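**Trekau Tabletop Goods — Call for Participants, Fruit and Plate Placement Study (ref. 2481)**

Posted 16 Aug 2018

Trekau is looking for adults to take part in a paid study of how people set out fruit on small tables. The study supports the next revision of the Jivita plate range and the printed serving guide that ships with it. Sessions are held at our Starnden site. No training in cooking, catering or design is needed.

**Background**

The current serving guide covers dinner plates and side plates. It says very little about fruit. Customers write to us about pieces that roll, pieces that hide the plate, and pieces that look fine from one chair and wrong from the next. We want placement data from people who set tables at home, taken under fixed conditions, before the guide is rewritten.

The study looks at three questions:

- Which pieces do participants put on the plate, and which do they leave on the tabletop?
- How much of the plate do participants like to keep clear?
- Does the shape of a fruit (flat-sided, round, tapered) change where it is put down?

**What you will do**

You sit at a table with a plate and a small set of fruit. The session leader reads out a short task, such as "Set this out for one person" or "Leave room on the plate for one more piece." You place the items, say when you are finished, and take your hands off the table. The layout is recorded and the table is cleared for the next task. There are 10 tasks in a session, with a break after the fifth.

Layouts are not scored. Two participants may give very different answers to the same task and both are useful to us. You may move a piece as often as you like until you say that you are finished. Please do not stack fruit unless the task asks for it.

Plates are small, so the choice of what stays off the plate comes up early. The layout below uses two pieces of fruit.
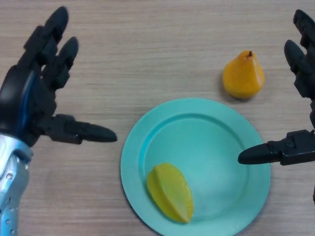 *Star fruit on the turquoise plate, pear standing on the tabletop.*

In the first part of the session the table is bare apart from the plate and the fruit. In the second part a cloth is added and the same tasks are repeated in a different order. Fruit with an uneven base, pears in particular, may be placed upright or on the side. Choose whichever you would use at home. If a piece falls over, set it back up and carry on.

At the end you fill in a two-page form about the layouts you preferred. Questions cover plate color against fruit color, the distance between pieces, and whether you would eat from the layout or only look at it. The form takes most people less time than the break.

**Session details**

- Length: 2 hours, including the break and the form
- Location: Sokol Room, Trekau, Starnden (ground floor, step-free access)
- Times: weekday mornings and late afternoons
- Number of sessions: one per person, with an optional repeat session in January
- Payment: 500 crowns per session, paid by bank transfer

Travel costs are not covered. Parking is free behind the building; enter by the side gate and sign in at the desk.

**Who can apply**

You must:

- be 18 or older
- be able to sit at a table of standard height for the length of the session
- be able to see the table clearly, with glasses or contact lenses if you use them
- be able to follow spoken instructions in English or Czech

Left-handed applicants are especially welcome, as the pilot group was almost entirely right-handed. People who use one hand only are also welcome — the tasks can all be done that way, and the time allowed is not limited.

You should not apply if you:

- have an allergy to fruit or fruit skin that is set off by touch
- work for a company that makes or sells tableware
- took part in the pilot sessions

**Data and consent**

We keep records of the finished layouts, the order in which pieces were placed, and your form. Names are stored apart from the results and are used for payment and scheduling only. You can stop at any point during a session and will still be paid in full. To have your results removed after the session, write to the study office and quote your participant number.

The revised guide will contain redrawn layouts and summary figures. Participants will not be named in it. A copy is sent to anyone who asks for one on the form.

**How to apply**

Write to Přemysl Hrubý, study office, Trekau, Starnden, or leave your details at the front desk. Please include:

- your name and a phone number
- your age group (18–34, 35–54, 55 and over)
- which hand you use to set the table
- the times of day that suit you
- any access needs

Quote reference 2481. Places are given in order of application within each age group. You will receive either a session time or a place on the waiting list — if you have to cancel, tell the study office as early as you can so that the place can be passed on. Please remove rings and bracelets before the session starts. Lockers are next to the sign-in desk.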